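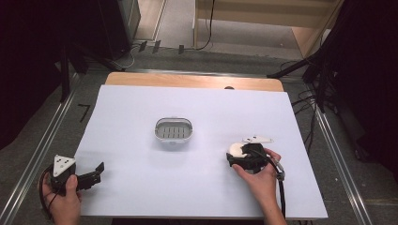 Grease mark on pale wood table, covered it up for now, how do I get it out?

Posted 1 Nov 2020 in Home and Furniture
669 views

Rozália Simon

Hi all. Bit of a panic. Table is an Eyvindsson, second hand, pale wood, came with some sort of oil finish but I don't know what. Left a roast tin on a folded tea towel and the fat went through. Dark patch near the middle, hand-sized, one edge has gone a bit dull as well where I scrubbed it with washing up liquid. Probably shouldn't have.

Tried so far: kitchen roll, washing up liquid, then bicarb paste left on overnight. Bicarb maybe lifted it a bit? Or I've stopped seeing it. Did not try anything with heat, too scared.

In the meantime I've put white paper over the top so the kids don't make it worse.
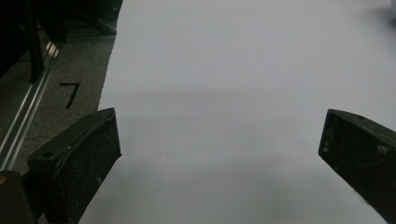
Plain white sheet, laid smooth.

What I want to know. Is it too late, fat's been in there a few days. Do I have to sand the whole top or just the patch. And will new oil go on over a greasy bit or just sit there. Can't spend much, the table was the big spend for this year, and no garage so any sanding is happening in the kitchen.

Thanks in advance, sorry its long

Gukanach

Not too late. Had butter in mine since July and it still came up.

Don't sand first. You'll push it about and clog the paper. Draw it out first, then decide.

Get a tub of talc or plain cornflour. Heap it on, proper thick, thicker than you think. Kitchen roll over that, then something flat and heavy. Leave a full day. Brush off, look at the powder, if it's gone clumpy or yellow then it's working so do it again. I did this four times. Boring but it works.

Then white spirit on a rag, small amount, wipe WITH the grain, window open, keep the kids out. Rag goes outside to dry flat, not screwed up in the bin. Same goes for oily rags later on, they can catch fire by themselves, not joking.

Leave it till the smell has gone. If the patch is still darker than the rest you can live with it or sand. Up to you. Mine has a faint shadow and it's got a fruit bowl on it.

Try any of this on the underside first. No idea what finish you've got.

greenlandstreet

just rub a walnut on it

Gukanach

Walnut is for scratches, she's got fat in the wood. More oil is the last thing it needs.

pat_n_dell
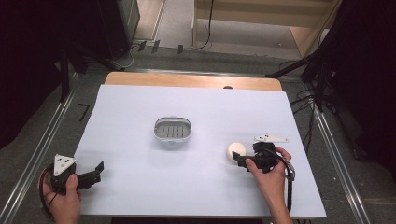 2 min read

Agree with most of Gukanach but you asked about sanding and didn't get an answer.

Do the whole top. If you only do the patch you get a pale dish in the middle and it shows every time the sun comes in sideways. I know it's a faff. By hand is fine, cork block, 120 grit then 180, with the grain, no circles. Hoover as you go and shut the kitchen door. Wipe down with a barely damp cloth at the end and let it dry properly, overnight at least.

Also the dull edge is most likely just finish that's been scrubbed off. Will come back when you oil it.

On oil, no, it won't take evenly over grease, stays patchy and can stay tacky too. So get the fat out first. I use Ilska, the clear one, two thin coats and wipe off what hasn't soaked in after a quarter of an hour. People leave it on and then moan that its sticky. Bekari do a white-tinted oil, if the bare wood looks too yellow for you, but go careful as it looks chalky if you overdo it. Small tin of either is plenty for a kitchen table.

About covering it up. Fine for a few days, but take the paper off at night so the wood can breathe after the damp cloth and that. And plain paper only, newsprint comes off on pale wood, ask me how I know. 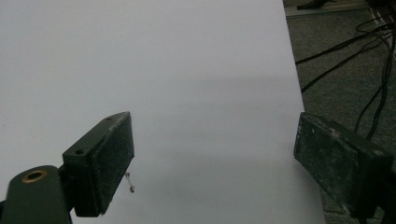
No print on the sheet.

Put proper mats down afterwards. Cork ones, not a tea towel!

Rozália Simon

Thank you both, cornflour going on tonight. Have got half a bag in the cupboard, will that do or do I need more? Will try underneath first with the white spirit.

Gukanach

Half a bag is loads. Leave it the full day, no peeking.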